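Betreff: Re: [robotik-ag] Speicherriegel einsetzen, Stand vor dem Sommertreffen
Von: Lerato Visser
An: Verteiler robotik-ag

Hallo zusammen,

ich antworte auf die Liste, weil die Fragen auch die zweite Gruppe betreffen.

> Am Nachmittag hatten wir wieder das Problem, dass der Arm beim
> Anfahren der Speicherbänke zu tief kommt. Liegt das an der Kalibrierung
> oder an der Startpose? Und sollen wir die CPU im Sockel lassen oder
> vorher ausbauen? In der Anleitung von Girnley steht dazu nichts.
> Außerdem: Wie viele Durchläufe brauchen wir bis Juli wirklich?
> Auf dem Rechner im Labor liegen bis jetzt 444.
> Gruß aus der Gruppe Arumus

Zur ersten Frage: Es ist die Startpose. Ich habe mir die Aufzeichnungen der letzten Durchläufe angesehen. Die Kalibrierung weicht in keinem davon nennenswert ab, aber der Arm startet bei euch jedes Mal etwas anders, je nachdem, wer ihn nach dem letzten Versuch zurückgefahren hat. Bitte fahrt ihn nicht mehr von Hand zurück, sondern ruft die gespeicherte Pose auf. Sie heißt in der Software "nikton_start" und liegt bei beiden Gruppen im selben Verzeichnis. Wenn ihr sie überschrieben habt, schreibt mir, ich habe eine Sicherung.

Aus der Startpose müssen im Bild der Handgelenkkamera die Speicherbänke und der komplette CPU-Sockel zu sehen sein. Die Finger stehen dabei unten im Bild und zeigen auf die linke untere Ecke der Sockelhalterung. Wenn sie bei euch deutlich woanders stehen, stimmt die Pose nicht, und dann lohnt es sich auch nicht, den Durchlauf zu starten.
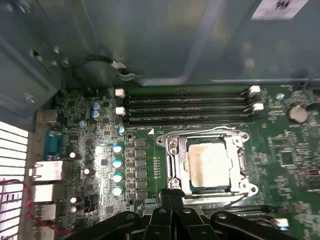

Blick der Handgelenkkamera auf das Board, alle vier Speicherbänke leer.

Zur CPU: im Sockel lassen. Wir hatten das am Anfang anders geplant, aber ein offener Sockel mit freiliegenden Kontakten unter einem Greifer ist mir zu riskant. Die Aufgabe betrifft nur den Speicher. Der Kühler bleibt unten, die Wärmeleitpaste bitte so weit abwischen, dass nichts an die Finger kommt. Leichte Spuren auf dem Prozessordeckel stören nicht.

Achtet außerdem auf die Kabel. Unter dem grauen Gehäuseblech liegt ein schwarzes Kabel mit weißem Stecker, knapp über dem Board. Das rote Kabel links über dem Lüftungsgitter ist weit genug weg, solange ihr nicht über die Anschlussseite anfahrt. Das schwarze fixiert ihr vor dem ersten Durchlauf mit einem Kabelbinder am Rahmen. Klebeband hat bei uns nicht gehalten.

Die Rastnasen an den Speicherbänken sind weiß und auf dem grünen Board gut zu finden. Die Bilderkennung der Gruppe Shabalala nutzt sie inzwischen als Bezugspunkte und rechnet daraus die Lage der Bänke aus. Vorher hatten wir es mit der Kante des Gehäuseblechs versucht, das war zu ungenau, sobald jemand den Rechner auf dem Tisch verschoben hatte. Der Code liegt im gemeinsamen Ordner. Bitte übernehmt ihn und schreibt keine eigene Fassung, sonst können wir die Ergebnisse beider Gruppen nicht vergleichen.

Zur Anzahl: Für das Treffen im Juli habe ich rund 1.000 Durchläufe angemeldet, und zwar für beide Gruppen zusammen. Abgebrochene Versuche zählen mit, wenn im Protokoll steht, warum abgebrochen wurde. Ohne Eintrag muss ich sie aussortieren, und das kostet mich jedes Mal einen halben Abend. Ein kurzer Satz genügt, zum Beispiel "Riegel verkantet, Arm angehalten".

Beim Einsetzen selbst gilt weiter die Reihenfolge aus der Besprechung: Riegel aus der Ablage greifen, über der Bank ausrichten, absenken, an beiden Enden nachdrücken. Beim Nachdrücken hat der Arm bisher zu viel Kraft. Ich habe die Grenze in der Konfiguration auf Stufe 2 gesetzt. Wer sie auf 5 zurückstellt, um schneller fertig zu werden, riskiert das Board – und wir haben nur noch ein Ersatzboard im Schrank.

Noch offen ist, wer die Auswertung für den Aushang macht. Bisher hat sich aus keiner der beiden Gruppen jemand gemeldet. Es geht um zwei Diagramme und eine halbe Seite Text, die Vorlage vom letzten Jahr ist im Ordner "Aushang". Meldet euch bitte direkt bei mir.

Der Laborraum ist diese Woche bis 18 Uhr offen. Wer länger bleiben will, muss vorher Bescheid geben, damit ich den Schlüssel hinterlegen kann.

Viele Grüße
Lerato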